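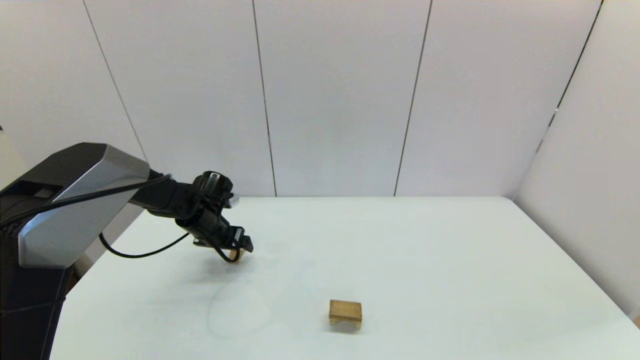

Cuentos > Relatos breves > El juego de la casa

El juego se llamaba Plondow y en la caja original había 70 piezas. En la mía quedaban 69. Lo supe la tarde en que mi hermana me lo trajo de casa de nuestros padres, porque las vacié sobre la cama y las conté de diez en diez, como hacíamos de niños. La que más me gustaba seguía allí: un taco pequeño, de madera clara con la veta a la vista, más ancho que alto, con la franja de abajo algo más oscura, de modo que de frente parecía un puente. Mi padre decía que era el puente de Polville. Ninguno de nosotros había estado en Polville.

Los domingos construíamos la ciudad en la mesa del comedor. El puente se ponía siempre el primero, solo, y a partir de él se decidía por dónde iba el río. Mi hermana quería el río recto. Yo lo quería con una curva, y mi padre lo trazaba con el dedo sobre el mantel y eso valía hasta la cena.

En agosto escribí a la casa Sadowski, que según la tapa fabricaba el juego, y pregunté si vendían piezas sueltas. Contestaron un miércoles. La pieza que faltaba era la 279 del catálogo viejo, una torre, y ya no la hacían. Me recomendaban una tienda de Penalero.

Fui en autobús. La tienda tenía las piezas en cajones sin etiqueta y el dueño me dejó buscar. Encontré tres torres, ninguna de la misma madera. Compré la más parecida y al volver la puse en la mesa de la cocina junto al puente. Era demasiado alta. La cambié de sitio dos veces y la guardé en el bolsillo.

Llamé a mi hermana por la noche.

– ¿Tú te acuerdas de la torre? – le pregunté.

Tardó en contestar. Luego dijo que la tenía ella, en el cajón de los cubiertos, desde que se fue de casa. Se la había llevado para que no jugáramos sin ella.

– Te la mando – dijo.

– No, tráela tú.

Vino el domingo siguiente con la torre envuelta en una servilleta. Quitamos los platos. Ella puso el puente primero y se quedó mirando la mesa.

– Recto – dijo.

Le dije que de acuerdo, pero que después del puente torcía.

1.659 lecturas

Comentarios

marea_baja: Mi hermano se llevó el caballo del ajedrez. Treinta años jugando con un dedal.

Tobías77: Me ha gustado lo del río. El viaje en autobús se me hizo corto, quería más tienda.

lectora de tarde: ¿Y la otra torre, la comprada? ¿Se queda en el bolsillo?

Relatos recientes
La llave del trastero
Dos sillas para el balcón
El mantel de los domingos
Carta a una fábrica de botones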